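Jodwood Bench Cell
Two-arm work cell kit for the home or the shared workshop

Kit without arms, made to order
Availability: next batch ships in June
Sold by: Fledalport

Overview

The Jodwood Bench Cell is a kit for people who already have two small robotic arms, or who plan to build them, and who need a proper place to put them. It gives you a front rail, a cable tray, two arm mounts, a frame for the walls and a set of cloths to hang inside. You bring the arms, the computer and the power supplies.

We started to make this kit after our own build in the Sollow shared workshop. At first we clamped the arms to the edge of a table, as most people do. Every evening the clamps had moved a little, and every evening we had to measure the positions again. With a rail, the distance between the two bases is set one time and then it stays. Three other members of the workshop asked for the same rail, so we drew it again more carefully, and the kit is the result of this drawing.

It is a simple product. There is no motor in it and no software. If you have built a bookshelf and you own a set of hex keys, you can build it.

The rail and the mounts

The rail is an aluminium profile which runs across the whole front of the cell. The two black brackets slide along it and each one is bolted to its own plate. You can set them wide apart, so that the arms reach in from the corners, or closer together if your arms are short. We recommend the wide position for arms with long links. The elbows have more freedom there and the grippers can still meet in the middle.

The hole pattern on the plate fits the Myung base joint without any change. For other arms we supply a blank plate, and you drill it yourself. Please make a paper template first. We have spoiled enough plates to say this with confidence.

Under the rail there is a grey perforated tray. It is meant for cable ties, and small boards can also be fixed near it.
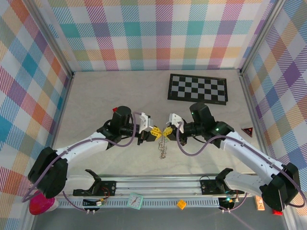

The two-arm build at the bench, with purple cables on the outside of both arms and the tartan cloth on the walls.

Cables

We suggest to run the cables on the outside of each arm and to leave a loop at every joint. The loop must be long enough for the full movement of the joint, and then a little longer. In our first version the cables were tied tight along the links and it looked very clean. After a few days one plug at the wrist had worked itself out. Now we accept that the cables hang a little.

A strong colour is a help. When a cable comes in front of the gripper you notice it at once on the camera picture, while a black cable against a black motor is easy to miss. The kit contains no arm cables, but there are 19 reusable ties in the bag, in two lengths.

Walls and cloths

The walls are cloth, fastened to upright aluminium posts at the back corners. We are often asked why our cloth has such a loud pattern. A plain white wall gives a camera very little to look at, and it shows every shadow of the arm. With plaid in many colours the picture has detail everywhere. Some customers prefer a calm background and for them there is a grey cloth at the same price. The cloths can be changed in about 9 minutes, and they may be washed at low temperature. Please do not iron the edge where the fastening tape is sewn.

The floor is a light beige sheet. It takes marks from metal objects, but you can turn it over and use the second side.

Calibration board

A printed checkerboard with a black border is included. Lay it flat on the floor of the cell, anywhere that your camera sees it completely. It does not need to be parallel with the walls. Keep it out of the middle if you want to leave it in the cell during work, because the middle is where both grippers need space. Do not fold the board and do not laminate it, as the shine makes the corners difficult to find for the software.

Fingertips

The soft yellow fingertips with black dots are not part of the kit, and we do not sell them. We write it here because we receive this question more than any other. The kit works with any gripper.

Things to put between the grippers

The cell is large enough for ordinary small objects: toy blocks, a little clock, a soft toy, pieces of wood. Thin chain and wire are a harder exercise. They tangle, they change shape each time you touch them, and two arms are really needed to do something useful with them. If you are new to this work, begin with a block.

In the box

Front rail with end caps
Cable tray, grey
2 mounting brackets with plates
1 blank plate
Frame posts and lower frame parts
Wall cloths, tartan or grey
Floor sheet
Checkerboard
Bag of ties, bolts and T-nuts
Printed instructions, 9 pages

Not in the box

Arms, grippers, control boards, power supplies, cameras, lamps. An emergency stop switch is also not included. Please buy one and place it where your hand can reach it without crossing the cell.

Assembly notes

Build the frame on a flat table and tighten the bolts only when all four corners are square. Put the arms on last. It is much easier with a second person, one to hold the arm upright and one to turn the key. Before you switch on, move both arms by hand through the whole space and look at the cables as they go.

In a shared workshop, we advise to write on the frame which plug belongs to the cell. At Sollow somebody needed the socket for a vacuum cleaner, and the arms lay down rather quickly.

Spare parts and returns

All parts can be ordered one by one, also the single bolts. A kit can be returned if the plates are not drilled and the cloths are not cut. For rails in a special length, send us a sketch with the measurements in millimetres and we will reply with a price.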